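Chopsticks talk, Xavier Hall, 27/08/2024

Notes to self, big type when I print this! Slot is 15 minutes plus questions. Joaquim Moreira is introducing me and he will go long, so if I see him reach for the second page of his intro I drop the bit about the drawer dividers.

Water on the left side of the stand. Clicker is in my coat pocket. Slides are on the Drunda laptop, not mine.

## Opening (slow down)

Hi everybody. Thank you, Joaquim, that was very kind and quite a lot of it was true.

So I'm going to talk about chopsticks. And spoons, a little. If you came for the closets talk, that's after the break and she's much better at this than I am, so stay.

Quick show of hands. Who has a drawer at home where the chopsticks live? (wait) OK. And who could put a hand in that drawer right now, in the dark, and come out with a matching pair? (wait, let them laugh)

Yeah. Me neither, for years. I had a drawer in the old apartment in Sistska that I used to open with my hip, and everything long had drifted to the back and gone diagonal. Chopsticks do that. Forks nest, they have the decency to lie on top of each other, but a chopstick is a round-ish stick and the second you shut the drawer it rolls off wherever it likes.

The first thing I ask people to do is take the whole lot out and dump it on a table. A proper dump. The dining table is best, you want to be able to walk up to it from more than one side.

(CLICK)

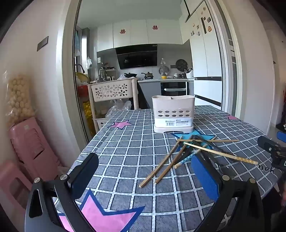
And then stand there for a minute and don't sort anything. I know! Everybody wants to start pairing right away. I want to start pairing right away, my fingers go by themselves. But if you give it a minute you begin to notice what you've got, and it's almost never what you'd have said you had. I ask people before the dump, what kind of chopsticks do you use, and they say "oh, just wooden ones." Then out comes the dark pair from a wedding, and a patterned one by itself, and the skinny bamboo kind that came with takeout and got promoted.

(If it's a chatty crowd, ask for the weirdest thing anybody has found in with the chopsticks. My answer is a knitting needle. I'd been eating with it. Well, with one of it.)

## Pairing

OK so now pair them.

Length first. Hold them upright in your fist with the ends on the table and the tall ones show themselves. (Do this with the bundle I brought. Practice beforehand, last time I dropped them all and somebody in the front row had to go under the stage.)

Then thickness, then color. People do color first because it's the fun part, and I get it, but two brown ones can be a good half inch off from each other and you won't see it until you're chasing a peanut around a plate.

Now the odd ones. There's always an odd one. My rule is that a single stick gets two weeks in the jar by the stove, and if its partner hasn't shown up by then it becomes a kitchen stick. I love a kitchen stick. I use mine for poking rice to see how it's doing, for getting the last noodle out of the strainer, for fishing toast out of the toaster WITH IT UNPLUGGED (say that part loud, Joaquim's mother-in-law is coming). I stir paint samples with one. There's one holding up a tomato plant on my balcony and it's been there since last November, long after the tomato gave up.

Things I throw out with no discussion at all:

- anything split at the tip
- anything with the lacquer coming off in flakes
- takeout ones that have gone fuzzy

I used to keep the fuzzy ones for guests. I don't know what I was thinking. Poor guests.

## How many do you need

This is the part where somebody always gets mad at me, ha.

I say take the number of people who eat at your table on a normal night and double it. So a household of four keeps eight pairs in reach. One set is out, one set is in the wash or drying. Extra pairs for parties go in a bag, on a shelf, somewhere you need a chair to get to. They do not get to live in the front row all year because your cousins visit at New Year.

(Pause here. Somebody will say "but we're a family of four and my kids use 3 pairs each a day." Tell them fine, then do three times! It's your table. I'm not going to come check.)

Serving sticks and cooking sticks are separate, don't count those. The long cooking ones I keep by the stove with the ladle, standing up, and I'd rather have 2 good ones than a whole bouquet.

## Where they go

Right, holders. I've owned a lot of holders. I've had the ceramic kind, which is pretty and heavy and got a crack from me banging it in the sink. I've had the wire kind that hooks on the dish rack, and thin chopsticks slide clean through the bottom and stick out like little legs. I had a tall jam jar for a whole year, and a jar is honest about what it is, but it holds water at the bottom and you have to tip it out and it's gross in there by the weekend.

What I tell people to buy now is the plain plastic caddy. Holes in the sides, and a tray underneath. It's not expensive. You don't need a brand. Joaquim is going to tell you the one from Primetti is better and he's allowed his opinion, he bought the matching soap dish too.

(CLICK)

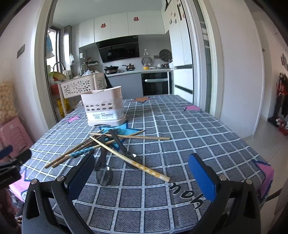
*Utensils out on the table, with the new holder behind them.*

Holes are so the air can get at the wet ends. Tray is so the drips don't end up on the counter. And please take the tray out and rinse it! People wash the chopsticks every day and then stand them over a tray they haven't looked at since they bought it. I put mine in with the dishes every few days, no schedule, whenever it looks sad.

Peel the wrapping and the label off before you load it. I say this as a person who used one for months with the label on. It gets damp behind there, the corner lifts, and then one day it comes off on your sleeve while you're serving soup. Warm water and a bit of cooking oil on your thumb takes the sticky part off. Don't scrape it with a knife, the plastic scratches and the scratches go gray.

Spoons. Somebody's going to ask about spoons so I may as well say it now. Big plastic spoons can share with chopsticks if you give them their own side, and I stand them bowl end up. Chopsticks go in with the eating end up too, in my house. I know that's a fight! I have friends who do it the other way around because they don't want fingers on the eating end, and they have a point, and my answer is that I grab mine by the middle. We've agreed to stop bringing it up at dinner.

What I wouldn't do is pack it tight. If you have to wiggle one to get it out, there are too many in there. Go back to the doubling rule.

## Putting it back (the actual habit)

So you've dumped, you've paired, you've got your kitchen sticks and your holder. The table's clear again. It takes me less time than one load of laundry and I usually have the radio on.

Now it has to stay that way, and I'm going to be a bit bossy.

Holder lives between the sink and where you eat. If your kitchen opens straight onto the dining table, and plenty do, the counter nearest the doorway is the spot. You want the person setting the table to be able to grab it without getting in the way of whoever's at the stove. In Sistska I had mine on the far side, past the burners, and every single evening somebody reached across me while I had hot oil going. I moved it one shelf and we stopped yelling.

If there's no counter space, a rolling cart is great, top basket. You can push the whole thing up to the table. Mine has tea and napkins and a bag of crackers on it as well and I won't be taking questions on the crackers.

And bring the holder TO the table when you've got people over. Plunk it in the middle. Let everybody pick. Kids especially love choosing, my niece goes straight for anything with a pattern on it and will not eat with plain ones if there's an alternative. It also saves you laying the table, which I've been getting away with for ages.

(Check time. If we're past the 12-minute card, skip to the end bit.)

## Drawer dividers (ONLY IF JOAQUIM WAS SHORT)

If you really want a drawer, OK. Lay them lengthwise, front to back, so when you pull it open they don't roll. Narrow divider. Damp ones never go in, ever, they'll smell like a basement. A folded dish towel at the bottom stops the rattling. I rubber-banded my pairs once and it looked wonderful and I hated it by the second dinner, all those little bands on the counter.

## End bit

OK, that's me. The bundle on the table here is for you to handle, come up and try the fist thing, see if you can find the 2 that don't match. I've got spare holders in a box by the coats, they're from Drunda and they're free as long as they last, one per household please, and Joaquim, that includes you.

Sign-up sheet for the pantry evening is next to the box. Bring a pen, mine walked off.

Questions? (repeat the question into the mic, the back rows can't hear)

Likely ones:

- Dishwasher? Plain plastic and metal yes, lacquer and bamboo I do by hand.
- Oil on wooden ones? A little, wipe it off well, leave them overnight.
- Kids' training chopsticks? They go in the holder with everyone else's.
- How often do I do the big dump? Twice a year, and again any time I catch myself eating with two that don't match.

Get the clicker back from my coat before I hand the laptop over.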